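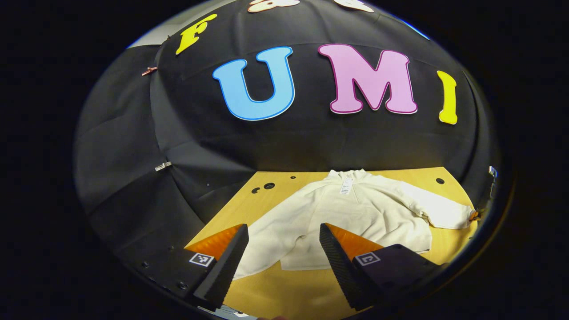 Folding laundry remains the chore robots are worst at, and a Citalden group now has figures to show how slowly that is changing. Its method, Promis, learns from people folding clothes with a hand-held gripper, and it got through 743 of 971 test folds without help. The earlier version managed some 44 per cent. Sweatshirts were the hard part – a pale, fuzzy one with its middle bunched up, like the one spread on the board under the FUMI letters, gives a program very few edges to go on. T-shirts were easier, as they are for the rest of us.

The group plans to try trousers next June. Fitted sheets are not mentioned.

12 Oct 2020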